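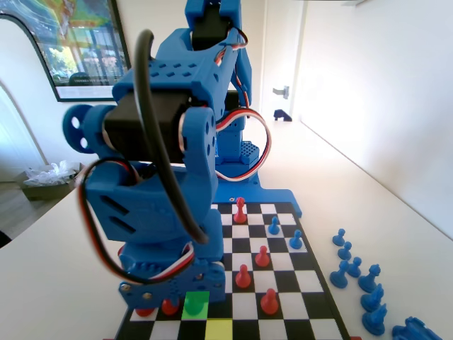 Pawn Games Return to the Game Room

The pawn-game table is back for the winter. Players who came last year will remember it as the table by the coat rack, and it is staying there. Boards go out at the start of the session and are put away at the end. You do not need to know how to play chess, and you do not need to sign up ahead of time.

For anyone new, a pawn game is chess with most of the pieces left in the box. The kings, queens, rooks, bishops and knights stay put away. Players get pawns, a board, and a short set of rules that fits on an index card. Ewan Kinnear started using these games with beginners at Rankin Hall, and most of what follows comes from his handouts. Lorenz Mösli has added the solo exercises, which some of the adults now prefer to the two-player games.

The basic two-player game

Set up the pawns where they would stand in a regular game, eight on each player's second row. White moves first. A pawn moves one square straight ahead, or two squares if it has not moved yet. It captures one square ahead on the diagonal. It cannot move backward and it cannot capture straight ahead.

The first player to get a pawn to the far row wins. If a player has no legal move on their turn, we call the game a draw. Some books score that as a loss, so please agree before you start if you learned it the other way.

We play with en passant. It confuses people in the first week. If your opponent moves a pawn two squares and it lands right beside yours, you may capture it as though it had moved only one. You have to do it on the very next turn. The card on the table has a diagram.

Games are short, and most pairs get through several before the break. Switch colors after each one. Moving first matters more in this game than it does in full chess, and a series played from one side only does not tell you much.

Scattered pawns

This is the one people ask about. All the pawns are the same color and they are placed here and there on the board, with gaps between them. The other player gets a single knight and tries to capture every pawn in as few moves as possible. The pawns do not move. Count the moves and write the number down, then put the pawns back exactly where they were and let the second player try.

Putting them back exactly is the hard part. Write the position on a slip before you start, using the letter and number of each square. If your board has no letters along the edge, borrow one of the paper strips from the lid of the supply box and lay it next to the board. The letters run from a to h, left to right from White's side, and the numbers run from 1 to 8 going away from White.

Start with four pawns. Six is a good number once you are used to it. Ewan keeps a list of starting positions in the folder, and the best score so far on position 16 is 9 moves. If you beat it, have somebody check your slip and then write your result underneath.

Younger players can use a rook for the same exercise. The rook moves in straight lines and is easier to plan with. A bishop does not work unless all the pawns are on squares of one color, and this has caused some arguments. Check the squares before you hand someone a bishop.

Marked squares

Lorenz's exercises use colored paper squares, cut to fit inside the squares of the board. Green is the starting square and yellow is the finish. The player moves a knight from green to yellow without landing on a square that has a pawn on it. No captures are allowed.

When the green and yellow squares touch on the diagonal, people expect it to be quick. A knight needs at least two moves to get to a diagonal neighbor, and on an open board there is usually more than one way to do it. If one of the squares is a corner, the trip takes four. Add a few pawns in the right places and even the short ones take some thought. Try it on a clear board first, find all the two-move routes, and then put a pawn on each of the in-between squares and look for another way around.

The paper squares are in an envelope marked Viren, which was the name of the stationery the envelope came with and has nothing to do with the game. Please put the squares back flat. The bent ones slide when a piece is set on them.

If you want to make a set for home, measure the squares on your own board first. Our squares are cut for the roll-up boards and are too big for the small folding ones. Heavy colored paper works well. Construction paper fades and the corners curl. Trim each piece slightly smaller than the square so the edges do not overlap their neighbors.

Setting up and putting away

Unroll the boards with the printed side up and turn each one so there is a light square at the right-hand corner nearest each player. If a board will not lie flat, roll it the other way for a minute and try again. Please do not put drinks on the same table. There is a shelf under the window for cups.

Count the pawns before the bag is closed. A full bag has eight of each color. The extra pawns for the scattered game are in a separate box, and there are 10 in it. These do not match the regular sets in height, so it is easy to tell when one has wandered. If you come up short, look under the radiator first.

Used score slips can go in the recycling unless the position is one you want to keep. Blank slips are in the front pocket of the folder. Results for the list should be in pen.

What to play next

Once the basic game feels comfortable, add the kings. The rules stay the same except that a king in check has to get out of check. A pawn that reaches the far row becomes a queen and the game goes on from there. This version takes longer and is a fair step toward regular endgames. Lorenz has a page of positions with a king and one pawn against a lone king. It is worth doing all of them with both colors.

After that, add one piece at a time. Rooks are a good choice, followed by bishops. We leave knights for last in the two-player games, even though they are used from the first week in the solo ones. Players who have worked through the marked squares tend to find them easier by then.

Dates and supplies

The first session is 11/2/22 in the game room at Rankin Hall. Sessions continue through the middle of December, then stop for the holidays. Doors open a little early for anyone who wants to help set out boards.

We can seat up to 16 players. If the table fills, there is room to use the long table in the Dedier Room across the hall, but the lights there have to be switched on at the panel by the door and switched off when you leave.

We could use two more roll-up boards in good condition and a small box with a lid for the paper squares. Bring them to any session or leave them at the front desk with Ewan's name on them. Copies of the index card rules are in the rack by the entrance, next to the library schedule.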